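Last updated: September
Reading time: 2 min
By Crescencio Montes, Pelovora disassembly study

Ticket: grasp-success label disagrees with outcome on carrier handles
Status: open, workaround in place
Component: Krajčí wrist policy, evaluation script

Symptom. The evaluation script reports a higher success rate for the carrier-handle grasp than the bench notes do. Across 300 evaluation trials, 21 were labelled as a success by the script and as a failure by the operator. No trial went the other way. The disagreement appears only on carrier handles. Memory latches and cable plugs match the notes.

Setup. Policy trained on 2480 demonstrations, all desktop cases with the side panel off. Inputs are the wrist view and finger position. No force reading is used. Evaluation was run at Stesholm with the same checkpoint that Ferkadby used for the earlier result.

Step 1. Checked the clocks. Offset between the gripper log and the wrist view was below one control cycle. Not the cause.

Step 2. Re-ran the script on the Ferkadby logs. The same kind of disagreement is present there, so the fault was in the earlier result as well -- it was not noticed as the bench notes had not been compared trial by trial.

Step 3. Read the success rule. A grasp is marked good when the fingers stop short of fully closed and hold that width for 2 seconds. The rule does not ask what stopped them. A finger resting on a cable bundle or the edge of a bracket passes in the same way as a finger on the handle.

Step 4. Went through the wrist views for the carrier-handle task, looking at the approach and at what lies near the fingers. The blue handle stands up in front of the cabling, with a black finger on either side of it.

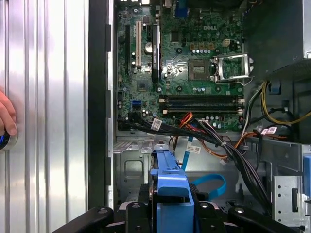 Can finger width alone tell a good grasp from a blocked one?
Only if nothing else near the target can stop the fingers at a similar width, and inside a desktop case that can't be relied on.

Step 5. Added a lift check. After the hold, the arm raises by a small fixed amount and the script compares the handle's position relative to the fingers before and after. If the handle doesn't move with the fingers, the trial is marked as a failure. On the 21 disputed trials, replayed on the bench from the same start poses, the new label agreed with the operator every time.

Remaining work. The lift check can't be applied to old logs, which end at the hold. The earlier success rate should be quoted with a note until the Ferkadby trials are repeated. Training data is not affected -- demonstrations were labelled by hand.

Ticket stays open until the repeat run is in.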